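Bamboo boards – oil them, bin them or what?

Kitchen Corner > Worktops, boards and knives

brackenpot
04/05/2020
Right, I've had five wooden chopping boards over the years and I've managed to ruin every one of them. Two split, one went black along the bottom, and the others warped so badly they rocked when you tried to slice a tomato. I've now gone over to bamboo because my sister swears by it, and I'd like this one to last longer than a bag of onions. So what do you all do? Oil it? Leave it alone? I've got half a bottle of the Adent board oil under the sink from last time but I've seen people say bamboo doesn't need it.

Also, knives. I've been using one of those pale coloured ones on it and wondered whether I ought to have something heavier.

tuppence_tea
Oil it! Please oil it. Bamboo dries out just like anything else, especially if you live somewhere with the heating on half the year (we do, the flat's like an airing cupboard). I do mine once a month, wipe it on before bed, wipe the extra off in the morning and that's that. Never the dishwasher, never soaking in the bowl. My Leltton board is five years old and still flat.

GasMark5
Can't agree with that, sorry. I've never oiled a bamboo board in my life and mine's fine. What kills them is being left lying in a puddle by the sink. Wash it, stand it on its edge, let the air get at both sides. The oil is just something else to sell you.

tuppence_tea
It's a few quid a bottle and it lasts for ages, hardly a swindle!

brackenpot
Ha, I seem to have started something. I should say which sort it is, as they're all a bit different. It's the rectangular kind with a handle on the end, quite a light colour. I like having something to grab when I'm carrying chopped veg over to the pan – my old ones had nothing, so half the carrots went on the floor.

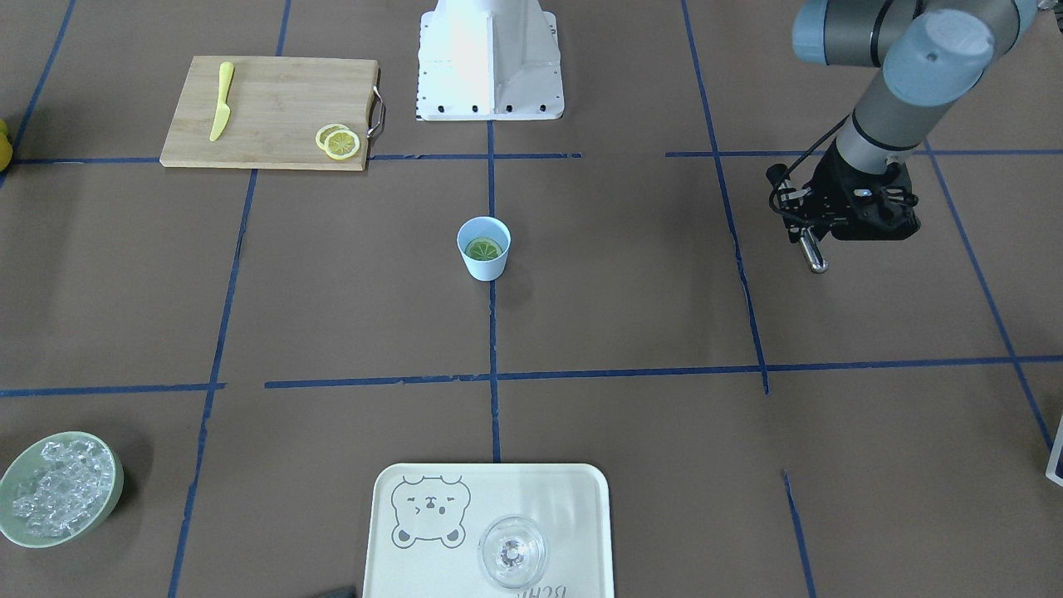 Bamboo board with the curved metal handle, top left, pale yellow knife lying on it

GasMark5
Oh, one of those. I'd keep an eye on where the metal meets the bamboo. I had a Brovach with a metal handle and water sat in the join, and that was the only bit that ever went dark on me. Get a tea towel in there when you dry it. You can't really stand it on the handle end either, so prop it on one of the long sides.

mrs_marrow
I've got one with a handle like that and I hang it on a hook by the back door. Takes up no room at all and it's dry by the time I've finished the washing up. Just check the handle's firm before you trust it to a nail! Mine had worked a bit loose and it came down on the cat's dish with an almighty bang. The cat was in the garden, before anyone asks.

On the knife, I wouldn't rush out and buy anything. If it cuts, it cuts. Bamboo is harder than a lot of wood so it'll take the edge off quicker, that's my only grumble with it.

halfapint
Agree with mrs_marrow about the edge. I went back to a plain beech board from Espinoza in the end, as I was sick of sharpening. Heavier to lift but kinder to the knives. I know that's no help to somebody who's just bought bamboo.

GasMark5
Beech! Now that does want oiling.

tuppence_tea
So you do own a bottle then :)

GasMark5
I borrow my mum's.

brackenpot
Okay, here's what I'm going to do. Oil it once now with what's left of the Adent, dry round the handle properly, stand it on its side, and then see how it looks at the end of May before I do it again. The knife stays for the time being. Does anyone know if lemon and salt is all right on bamboo, by the way? I did garlic on one of the old boards and everything tasted of it for a week, even the toast.

mrs_marrow
Lemon and salt is fine, I do it all the time. Rinse it off well and do it before the oil, not after.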